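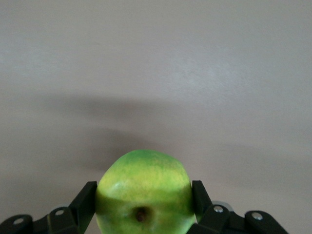 Titbridge Open - common questions

Who can enter?
Any club player with a current rating card. No card, no draw. Juniors need a parent's signature on the back of the form.

How does seeding work?
Top 12 by rating get seeded, the rest go in the hat. Yes, even if you won last year. Bautista club had last year's winner come in unseeded and thats just how the ratings fell.

How many places?
56. After that it's the reserve list, first come.

When does entry close?
End of October. Play is in November, first matches 9 am at Kornari Hall.

Can I ask for a late start?
You can ask. Brovach players coming by bus usually get the 11 am slot, others if there's room. 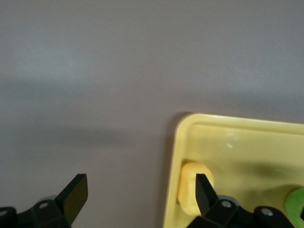 Yellow tray on a gray tabletop.

What happens if I lose first round?
You go into the plate - separate draw, same day. Minimum two matches for everybody.

What does it cost?
$34, pay with the form. Refunds up to 7 days before, not after.

My opponent didnt show?
Wait 15 minutes, then see the desk. Don't fill in the score yourself.

Are the draws posted online?
Yes, night before. Check again in the morning, they do change.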